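The Porch at Halov
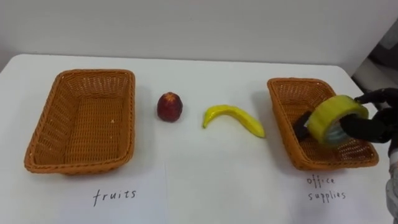

What does a porch need before it can be called finished? A roof, a rail and one person who has sat in it through the rain.

My father-in-law told me this in the first week after we bought the house, and I wrote it down on the back of the builder's estimate. The estimate was from a firm with the name Vekumex. It said 1,896 for the floor and the steps, and it said nothing about a roof.

"We are a deck company," the man from Vekumex explained to me. "A roof is a different conversation."

I did not want a different conversation. I wanted a place on the south side of the kitchen where my wife could drink her coffee without shoes. In the old country her family had such a place, with a grapevine over it, and when she spoke about it her hands became younger. So I signed for the floor and the steps.

The men came in August. They dug eight holes and poured concrete in them, and for two days I looked at the holes from the kitchen window as if something would grow. Then came the posts, then the beams. One of the workers had the habit of knocking on every board with his knuckles before he laid it down. I asked him what he was listening for.

"A bad one," he said.

"And how does a bad one sound?"

He thought about it for a long time. "Like somebody who agrees with you too fast," he said, and knocked on the next board.

They finished before the month was over. The deck was flat and clean and smelled like a pencil. We carried out two chairs and sat there, my wife and I, and looked at the neighbor's garage. The sun was directly on our heads. After a quarter of an hour she stood up and went inside for a hat, and she did not come back.

I found her in the kitchen, washing a cup that was already clean.

"It is very nice," she said.

I thought of the board that agrees too fast.

That evening I called Vekumex and asked for the different conversation. They sent me a drawing with a shingled roof, a ceiling fan and a price I had to read while standing. I called a second company in Nosgate, and they offered me a shade made of cloth, which opens by a motor. My wife looked at the brochure and asked where the grapes would go.

So I went to the Babić lumber yard with a piece of paper on which I had drawn four posts and many lines. The old woman at the counter turned my paper around twice.

"This is a pergola," she said.

"It is my wife's childhood," I said. I am not a man who says such things in a store, and I felt my ears become hot.

She did not laugh. She crossed out two of my lines, made the others thicker and wrote under them: 16 rafters, and do not buy the cheap screws. Then she asked me which side the wind came from. I did not know. I had lived in that house for three months and I did not know it. She sent me home to find out, and would not sell me one stick of wood until I did.

I stood on the deck that night with a wet finger in the air. The wind came from the west, over the garage, and it brought somebody's supper with it. My wife opened the door and asked what I was doing.

"I am learning the address," I said.

She came out without shoes. The boards were still warm from the day - I could tell from the way she stopped and then did not hurry. She put up her finger too.

"West," she said. "We should plant on this side, then. By the wall."

The vine we bought was as long as my arm and looked dead. The rafters went up crooked and I took two of them down again. When the first real rain came there was nothing over us except wood and air, and we sat under it in our coats, each with a cup, and the rain fell into the coffee.

"It leaks," said my wife, and moved her chair closer to the wall, where the vine was.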